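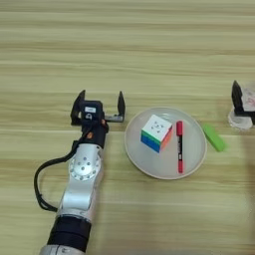
Urkeck, 30/09/2022

Module 3088: Surface, Colour and Ground
Handout 2
Tutor: Drahomíra Paulík. Studio queries to Dean Birkett.

Set-up

The subject consists of a round white plate, a colour cube and a red marker on a light wooden table (Fig. 1). The grain runs left to right. Keep it horizontal on your sheet and draw it before the plate.

1. Ground

Striped grain is a weak pattern: the bands differ in lightness far more than in hue. Mix one pale beige and one tan, and obtain the steps between them from those two only. Do not outline the bands. The darker honey tones should remain lighter than any black line in the cube. If they do not, the table will come forward and the plate will sink into it.

2. Plate

Plate and table are both light, so the edge depends on temperature and finish. The inner surface is a light grey with a faint gloss, the rim pale and slightly raised. Treat rim and inner surface as two separate tones. A single flat white is the usual fault in first attempts.

3. Cube

The cube sits left of centre on the plate and is turned diagonally, giving three faces. The top is white. Of the two sides, one has a row of green above blue and the other is orange-red. Establish the black body first as one shape and place the tiles inside it. Tiles drawn first and separated afterwards tend to drift out of line.

The white top face has to be distinguished from the plate. Compare the two directly, with the eyes half closed, and record which is lighter before mixing.

4. Marker

The marker lies to the right of the cube. Its red and the orange-red of the cube must be mixed separately and tested side by side on scrap.

5. Cube against grain

Repeat section 3 with the table as the background to the cube. The white top now has beige next to it and will read as cooler. Orange loses some of its contrast against tan. Green shows only slightly and should not be exaggerated.

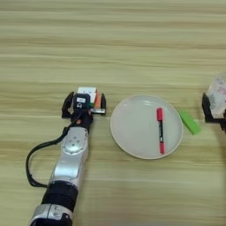 Fig. 2. Cube with white uppermost, orange to the right, a little green low at the front.

Submission

One sheet for sections 1 to 4, one for section 5, and a written note of not over 500 words on the colour mixtures used. Hand in to Room 131. Late work goes to Malcolm Lockwood.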